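About Ronia Languages

Ronia Languages is a small evening school in Drulby. We teach Urdu, Punjabi and Pashto to adults, and English to people who have moved to the town and want more confidence at work or at the doctor's.

The school was started by Farzana Rizvi, who had been giving Urdu lessons in her front room in Satti Road. Most of her first students had married into Urdu-speaking families and wanted to follow what was being said at dinner. When the waiting list got too long for one sofa she took the lease on our present rooms, above the old post office on Gultberg Street. Rukhsana Mohmand joined the following March to teach Pashto and now runs the timetable as well.
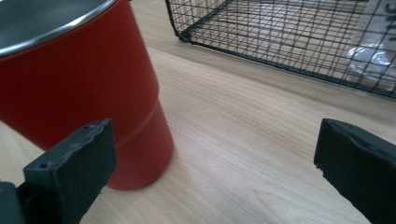 Classes run in terms of seven weeks. Each class meets once a week for an hour and a half, with a short break in the middle. We keep groups small, and no class has more than 23 people in it. Beginners do not need to know the script. We teach it slowly over the first term, alongside speaking, and students who only want to speak can leave the writing until later.

We do not set exams. Teachers write a short report at the end of term and suggest which class to take next. If you have learned some of the language at home and are not sure of your level, come in for a talk with a teacher before you book. It takes 30 minutes and is free. Many people who grew up hearing Punjabi understand far more than they can say, and we have a separate class for them.
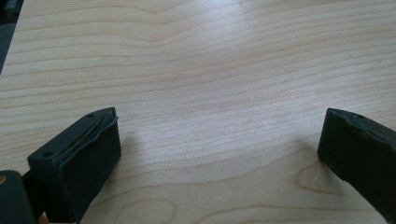 Friday evenings are for conversation practice. There is no set lesson and no textbook, and students from any class can come, including those between terms. A teacher brings a topic, often something from the news or a recipe, and people talk in pairs and then as a group. We sit at tables instead of in rows, and a plain pale wooden top with the grain showing suits this sort of evening better than the old school desks we began with. Tea is provided. Please bring your own cup if you can.

Since we opened, 466 students have taken at least one full term with us. Roughly half come back for another.

We also translate letters and family documents. Ask at the office for prices. We cannot certify documents for visa applications.

The office is open from 4 pm on teaching days. The entrance is at the side of the building, up one flight of stairs. If you cannot manage stairs, tell us when you book and we will arrange for your class to meet on the ground floor.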